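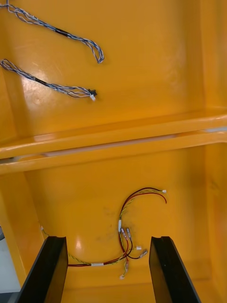

Heiðrún Eyvindsson would prefer that we do not begin with the money. If one begins with the money, she says, people hear only that something will be taken from them, and after this it is very difficult to explain to them what an eye examination can find and how slowly it usually finds it. She asks that we begin with the waiting room.

The waiting room in Skilotholm has a row of chairs along the window and a door that does not close well. People with diabetes come to it once in the year. They receive drops in the eyes, they wait until the pupils are wide, and a nurse photographs the back of each eye. Then they wait again, or somebody drives them home, for with such pupils one should not drive. The letter comes later. For most of them it says what it said the year before, that no changes were seen in the retina and that they will be invited again.

The question which the clinic has tried to answer since last November is how often this must happen. Does a person who has had two clear results in a row need to come every year, or is every second year enough? In larger places the question has been studied for a long time, and many screening services have already moved to the longer interval for people with low risk. But Skilotholm is small and its patients live far from each other, and the clinic wanted its own calculation before it changed anything.

## What is counted

The calculation has the name Rutach. It is a model, and a model of this kind is less mysterious than it sounds. One imagines a large group of people with diabetes, and lets them grow older inside a computer. Every year a part of them develops small changes in the retina, a part of those develops changes that need treatment, and a few lose some sight. Then one does the same again with the same people, but invites them less often. At the end there are two columns with costs and two columns with years of good sight, and one compares them.

The difficult part is what one puts into the columns. The cost of the photograph is easy to find. It is in the accounts of the clinic, together with the drops, the nurse's hours and the reading of the pictures. The cost of the journey is not in any account. In the Rutach model it was decided to include it, and this decision changed the result more than any other.

Eyvindsson explains it with the ferry. A patient on the outer side of the district must take the morning boat, and the return boat goes in the afternoon. The examination itself is short. The day is gone in any case, and if the patient needs company, then two days are gone, one for each person. When a health service counts only its own expenses, the day of the patient costs nothing. "It is free for us, so we use a lot of it," she says.

The clinic gave a questionnaire to 100 patients to learn what the visits cost them. They wrote down the ticket, the lost wages, the neighbour who was paid with a cake. Of these 100, 73 came with another person. In 31 of the forms somebody had lost paid work, either the patient or the one who came along. Eyvindsson is careful with these figures. The patients were asked in the waiting room, so the ones who stay at home are missing, and it is possible that those have the longest way of all.

## Those who do not come

This is the point where the discussion became sharp. A screening interval is calculated for people who attend. If the letter says two years and the patient comes after two years, the model works as it should. If the patient forgets one invitation, then two years become four, and four years is long enough for a serious change to develop without any sign that the person would notice. With yearly invitations, a forgotten letter costs only one more year.

Several of the nurses were against the longer interval for this reason. Their argument was that the yearly visit is also a habit, like changing the tyres before winter, and that a habit which comes every second year is hardly a habit. One of them said in a meeting that she did not know herself in which year she had last been to the dentist. She did know in which month.

Those who made the model took the argument seriously and put it in. They let the attendance fall a little with the longer interval, then a little more, and looked for the point at which the saving was no longer worth the sight that was lost. Such a test is called a sensitivity analysis, and readers of economic reports often jump over it. I would advise the contrary. The main result tells you what happens if the authors have guessed correctly. The sensitivity analysis tells you how wrong they may be before you should stop listening to them.

In Skilotholm the result was rather stable for people with two clear results and well controlled blood sugar. It was not stable for people who had missed an appointment before. For this second group the model could not recommend a longer interval, and the clinic has decided to keep them at one year.

## A reminder that arrives

There remains the practical matter of how one remembers a patient for two years. The old register of the clinic could only send the same letter to everybody at the same time of the year. It has now been replaced by Notari, a recall program in which each person has an individual date, and in which a new result can move this date forward or back. If the family doctor reports that the blood sugar has become worse, the patient is returned to the yearly list without having to ask for it.

I was shown how this works, and it looked simple, which I say as praise. There is a list, and the names which need attention are at the top of it. More interesting was a small field at the right side where the nurse can write how the patient wishes to be contacted. Some prefer the letter. Some want a telephone call after dinner. A surprising part of the older patients wish that the message goes to a daughter or a son.

A part of the money that becomes free shall be used for visits outside the town. The plan is to bring the camera by car to Farouk, the settlement at the end of the northern road, and to photograph people there in the school building when the children are on holiday. Attendance from Farouk has been low for as long as the register exists. For years the explanation was that people there did not care much about their health. When one looks at the timetable of the bus, another explanation comes to mind: there is no bus which arrives before the clinic has its lunch and leaves after it.

## Worth to whom

I asked Eyvindsson if she was satisfied with the result. She thought about it for some time. The model says that the longer interval is cost-effective, and she believes it. She also knows that in a group large enough, there will be a person whose eyes would have been treated earlier under the old system. This person will never know it, and the clinic will not know it either. The same is true in the other direction. Somebody in Farouk will be photographed who would otherwise never have come, and this person too will have no name in any table.

It is a strange kind of work, to compare people who cannot be pointed at. Perhaps for this reason the meetings about the interval were so long. A man from the patients' association asked in the last of them what he should say to members who feel that they are now worth less than before. Eyvindsson answered that he should tell them their result was good two times, and that the longer time between visits follows from this. He wrote it down, but he said that they would telephone her anyway.

They have telephoned. Most of them wanted to know whether they may still come every year if they feel unsafe. In the first two years of the new arrangement the answer is yes. The clinic notes each such request, with the reason if one is given, and will put the figures into the next version of the model. The first letters with the longer interval have been sent, and the telephone hour of the clinic has been moved to the morning, when more people are at home and the drops have not yet begun.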